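Progress report to the Gosemley Small Halls Fund
Kitchen and crockery, Lanstead Rooms
By Ada Barbieri, March

Hello again, and thank you for being so patient with us over the winter. I promised you a proper update on the kitchen and this is it, with the mugs first because you asked about them twice!
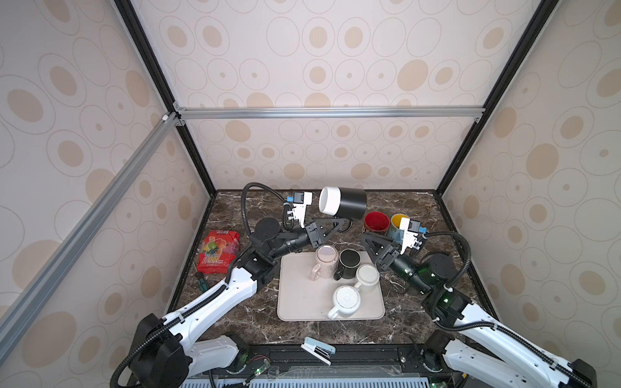
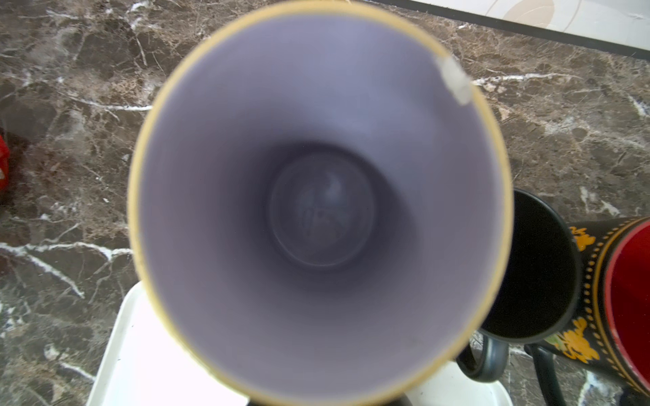
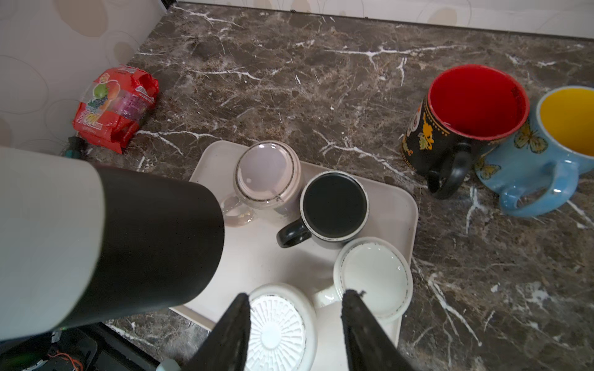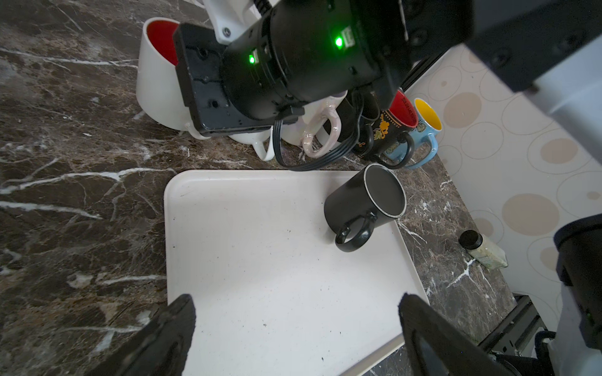

Mugs from the mixed set on the brown marble-patterned top.

As you'll remember, the grant was 600 pounds in all, with 300 set aside for crockery and trays and the rest for the worktop, the wall panels and bits and bobs. We've spent 581 so far. I'll come to the other 19 further down.

So, the mugs. The original plan in my application was a matching set, plain white, stackable, very sensible. Then Etenesh Lemma (who runs the Yilma coffee morning and knows far more about serving hot drinks to a roomful of people than I do) asked me how anyone was meant to remember which mug was theirs once they'd put it down. I hadn't got an answer. At the old hall we used to lose half the tea that way, people would wander off to chat and come back to a line of identical cups and pour the lot away to be safe. So we went for odd ones. There's a pale pink one, a black one, plain whites, one with a ribbed pattern that feels lovely in the hand, and my own favourite, the light blue with the yellow inside and the little butterflies. The black one with the bright floral decoration and the red inside is the one everybody reaches for first and I'm half tempted to buy a second.

They came from Clorkness, mostly, from two house clearance shops and the Saturday-style market they hold by the station. I did check with your office that second-hand was allowed and have the email if you need it. One mug has a small whitish patch up by the rim in the picture looking straight down into a cup with a yellow edge, and I've put it on my list to look at properly. If it's a chip it will have to be retired from drinks and hold teaspoons instead. If it's a bit of label I shall feel silly.

The trays have been a big success. We chose pale ones with rounded corners, and four mugs sit on one comfortably with room to get your fingers round the handles. I'd wanted bigger trays, but Etenesh made me carry a big one full of water the length of the hall and back and I changed my mind before I got to the piano. Four at a time is slower but we've had far fewer slops on the floor. One does need a wipe, I can see specks and crumbs on it in the last picture, and I've had a word with myself about that.

Now the surfaces. I was unsure about the dark brown with the white veins when the sample came, it looked rather grand for us, but I've come round to it completely. It doesn't show tea. It does hide crumbs (see above!) so we've gone over to wiping it at the end of every session whether it looks as if it needs it or not. The beige pattern on the walls, with the ovals and circles, was the cheapest of the three we liked and keeps that end of the room nice and light against the dark top.

What hasn't gone so well is storage. Mugs that don't match don't stack, and I should have thought of that. We've tried them upside down on the tray, which keeps the dust out, and we've tried them the right way up in a huddle against the wall, which is quicker to lay out but takes up the space where the biscuits go. The cupboard we'd planned to use has a shelf set too low for the taller mugs. I'd like your permission to put the remaining 19 pounds towards a set of hooks and a bit of batten so that they can hang by their handles. If that's outside the terms just say and we'll find it from the tea money.

Numbers through the door, as you asked. The coffee morning now has 13 regulars, which is the best it's been since we moved in, and the afternoon group has started using the kitchen as well, so the mugs get two outings a week. Two people from the afternoon group have offered to take over the washing-up rota from me and I said yes before they'd finished the sentence.

Still to do before the final report:

Hooks up, if you agree
Check the mug with the patch on the rim
Move the cupboard shelf
Receipts for the panels (I have them, they're in the wrong folder)
A second tea towel rail, by the door

Do come and have a cup with us if you're passing. Mornings are livelier, any time after ten.

Ada

Recent from Lanstead Rooms
Coffee morning moves to the front room
Piano tuning: thank you to all who gave
Winter report to the Gosemley Small Halls Fund
Cupboard space: who has what
Spring bookings now open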